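Recovering from a missed cable grasp on a tabletop arm

Applies to: Clusus two-finger gripper, Nedon controller
Revised May 1, 2022
Maintained by Faisal Kiani

The fault covered on this page is the missed grasp that the controller logs as a success. The fingers close beside the cable, the force reading rises because a fingertip is pressing on the desk, and the program moves on to the next step. At the Curkley bench we had eight of these before Kolbrún Østergaard traced them to a bad height offset.

Before you start

Press the hold button and confirm that the status light on the pendant is amber. Do not reach between the fingers while the arm is in run mode, even if it looks stopped. A stalled arm can resume when the force reading drops.

1. Leave the cable where it is. Its position relative to the fingers is the evidence you need. Note where the connector lies and whether the slack runs over anything that could pull it.

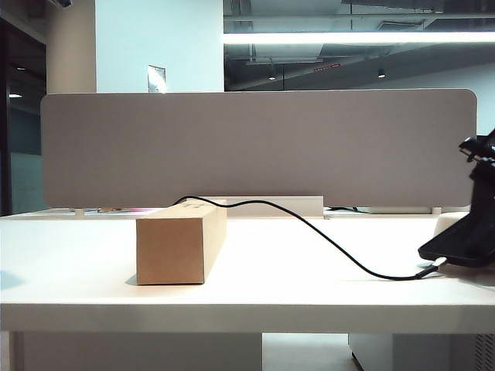

Cable looped over the box, with the connector near the base of the gripper.

Slack that hangs from the top of a box adds a small side load once the cable is lifted. It does not cause the fault, but it can drag the connector out of a weak grasp and hide the real error.

2. Save the force log. Open the last 20 seconds and find the closing move. A true grasp shows a rise on the finger channel only. A desk contact shows a rise on the vertical channel first, usually before the fingers have finished closing.

3. Back the arm off straight up at no more than 20 mm/s. Do not open the fingers first. If a tip is loaded against the surface, opening it will scrape the desk and may chip the pad.

4. Check the wrist camera view. Near the lens a finger fills much of the view and is out of focus, so judge by the straight edge of the finger face against the white surface and ignore the blurred outline.

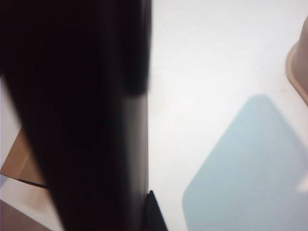
5. Reset the height offset. Jog down until the vertical channel reads 8 N, zero the height there, and raise the arm by the pad clearance given in your Clusus setup sheet. The old Tehrani script skips the zeroing step - do not use it.

6. Set the vertical force limit to 20 N. Ours had been left at 200, so the arm never tripped.

7. Rerun at reduced speed. Watch both channels through a full cycle, then go back to 100 percent. If the vertical channel rises first again, stop and check the finger mounting screws for play.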